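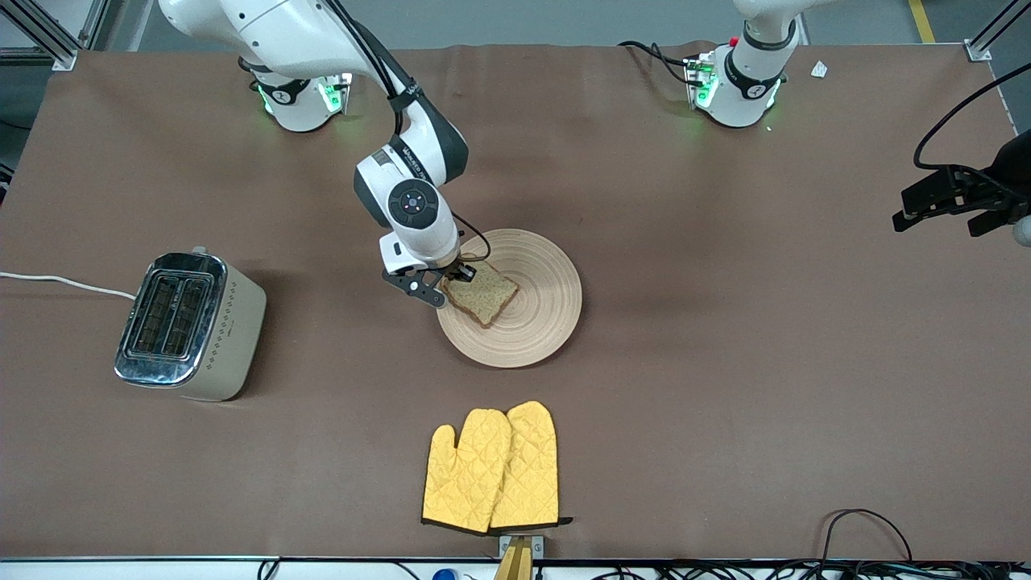 Print this page
E-mail this page

Toast talk, my notes (Halina has the clicker, ask her for it BEFORE I start)

Hi everybody, I'm Zuzanna Grabowska and I'm going to talk about toast for 9 minutes. Wait for the laugh. If there isn't one, keep going!

Start with the bread. I like whole-grain with a good dark crust, and I slice it myself, which means the first slice is always a wedge (hold up the wedge). Thick slices stick in the slots. Say that twice.

Then plates. I'm a wooden plate person now. Hot toast on a cold china plate sweats underneath and you get that sad damp patch in the middle – show of hands, who hates that? Taner Ekinci will say wood is a pain to wash. Let him say it, then move on.

Oven mitts. Quilted, a pair, kept on the table next to the toaster and not in a drawer on the far side of the kitchen. I burned my thumb in August going in bare-handed for a short slice, so tell the thumb story here if there's time. Unplug first, always!

Skip the butter part if we're running over. Questions, then hand over to Güven for jam.

E-mail this page | Print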